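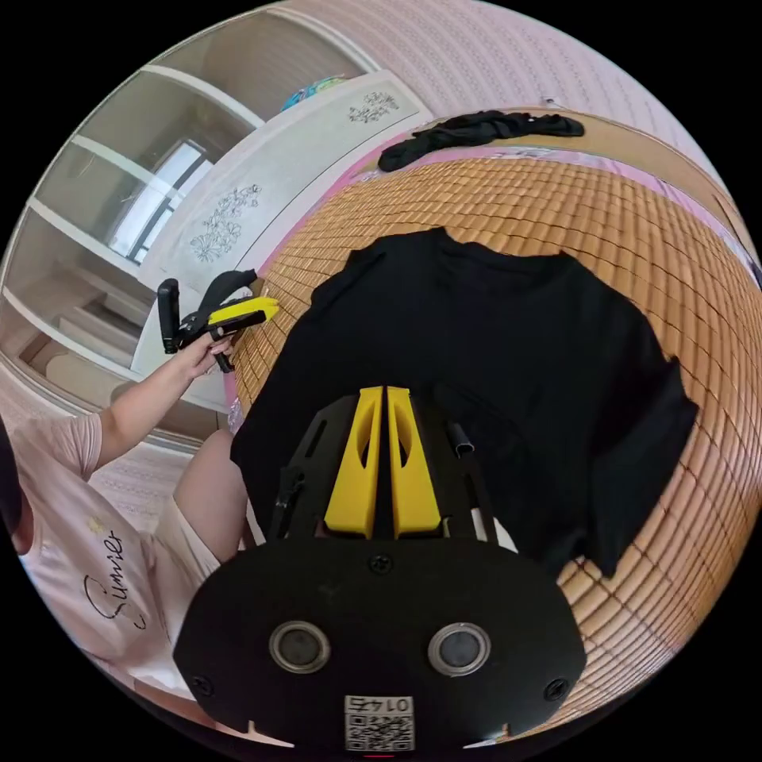
Folding tips from the open day at the Breathnach workshop

The Breathnach workshop in Vondport held its open day on a Wednesday in January, and most of the floor was given over to laundry. The folding sessions used hand-held grippers, one in each hand, so that a person's movements could later be used to train a folding arm. Visitors were allowed to try. What follows is the part that applies to an ordinary household, with or without machinery.

Why a gripper teaches folding

Two narrow fingers pinch one spot at a time. They cannot smooth, pat or scoop, and they cannot correct a bad grip halfway through. Anything sloppy in the preparation shows up in the fold. The staff had worked out a set of habits to get around this, and nearly all of them carry over to bare hands.

Lay out before you fold

1. Spread the shirt flat on a firm, level surface. A mat over the bed is better than the bedding by itself. A soft mattress gives way under the fingers, and the layer underneath comes up with the shirt.
2. Point the neckline away from you and square the hem to the near edge of the mat.
3. Pull the sleeves straight out to the sides.
4. Take out creases by drawing opposite edges apart. Pushing a crease across the fabric moves it somewhere else.
5. Keep the waiting pile well clear of the working area.

A short-sleeved T-shirt

Pinch one side at the shoulder, midway between the collar and the sleeve seam, and at the hem directly below. Lift both points together and carry them across to the center line. Set the hem down first. Turn the sleeve back on itself so it lies inside the outer edge. Repeat on the other side, then bring the hem up to the collar and fold once more if the drawer is shallow.

Both hands should travel at the same speed. When one leads, the shirt twists and the fold comes out as a wedge -- the most common fault among visitors, and the reason given for most of the discarded runs at the Wakholm table.

Dark fabric

Black shirts are slow work for a camera and for tired eyes. Seams and creases disappear against the cloth. Use a light-colored mat, and put the lamp or window to one side so that folds throw a shadow. An overhead light flattens everything.

Where to pinch

Take a single fold of cloth at a seam or hem, where the fabric is stiffer. Grip 18 mm in from the edge. Closer than that and knits slip out; much deeper and the cloth bunches. To pick up only the top layer, pinch, lift slightly, and look at the lower layer before moving on.

Time

The target on the workshop card was 26 seconds for one T-shirt, starting from flat. Beginners at the Clomevville session took 90. Most of the difference was in laying out. Speed in the fold itself made little impression on the total.

Care of the mat

Tile mats should be wiped with a barely damp cloth and dried flat before they go back on a bed. Check the edges for splinters -- they snag jersey. Store the mat rolled, tiles outward, away from the radiator.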